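3.2 Desk objects and their arrangement

The tabletop condition was designed to resemble a small personal desk in ordinary use. Items were drawn from the Stimstead household list, which contains 705 entries, and were kept if they met two criteria: a typical adult could name the item without prompting, and the item had a clear upright or resting position. Seventeen items met both. Each layout combined a lighting fixture, writing or cutting tools, and one decorative item with no work function.

Layouts were not symmetrical. Tools could stand upright against a container or lie directly on the wood, as in Figure 2, where green-handled scissors stand beside a potted plant and a pencil lies across the tabletop. The red desk lamp was left with its shade pointing downward.

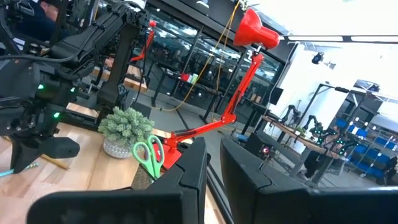 Figure 2. Desk layout with lamp, scissors, potted plant and pencil.

3.3 Placement ratings

Two raters (M. Biswas and G. Rastogi) independently judged whether each item was in a position where a user would be likely to leave it. Ratings were made on a five-point scale for 500 layouts, giving 2,590 item judgments after duplicates were removed. Disagreements of two points or more were passed to a third rater (P. Rojanasak), whose score was final. Upright scissors caused more disagreement than any other item, mainly over whether leaning against a container should be treated as storage or as temporary placement. Both readings were retained as separate codes in the analysis.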